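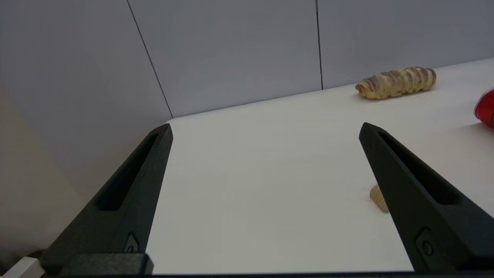

Bernadette reckoned we should have started with the soft stuff months ago. Any gripper can lift a steel block, she told us on the first morning, and anyone who buys one on the strength of a steel block deserves the crumbs. So bread went to the top of our list, and the steel stayed in the cupboard.

We had three pairs of fingers to get through at the Lozano workshop. The Futska pair is stiff, printed in one piece and cheap to replace. The Skindberg pair is padded and lovely to handle, though the pads come off if you look at them sideways. The third is Burkora's slotted black design, tapered towards the tip, and it was the one I'd been itching to try.

Each pair got 33 tries at every item, on the same arm, with the same controller and the same wrist camera. By the end of August we had 580 usable runs in the log (a few were binned when a cable worked itself free).

Bread is brilliant for this! Squeeze a twisted roll a touch too hard and it keeps the dent, so you can read the force setting straight off the crust. The Futska fingers left grooves until we dropped the closing speed by a third. Skindberg's pads were gentle but picked up flour, then started slipping. Burkora's took some fiddling with the approach angle, and after that they went in low and came up clean nearly every time.

Cartons in plastic wrap were a whole other game.

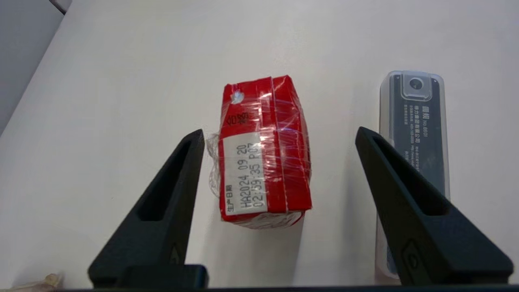 Film slides over cardboard, so a grip that feels solid at the fingertips can let the box rotate on the way up. It also throws glare back at the camera, and our edge finder kept choosing a shiny fold over the side of the pack. Turning the overhead lights down helped more than any software setting we changed. Going in with the fingers well open helped too, as did closing slowly for the last 8 millimetres.

The narrow tips earned their keep once we crowded the table. Wide pads knock the neighbours over, while a slim finger can slip between two things and still have room to close. 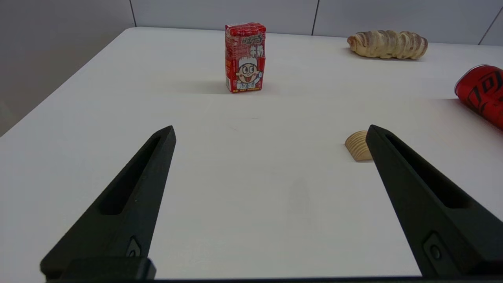

Red carton, twisted roll and a can on its side, with the fingers open.

Cans lying down were the surprise favourite around the bench. All three pairs managed them, but the Burkora fingers let us come in at an angle without rolling the can away first. I'd still like a grippier coating on the inner faces, and swapping a pair takes 6 minutes with a hex key, which feels like forever when you're on a streak.

We're keeping the slotted pair on the arm for now. Next up is fruit, starting with ripe pears.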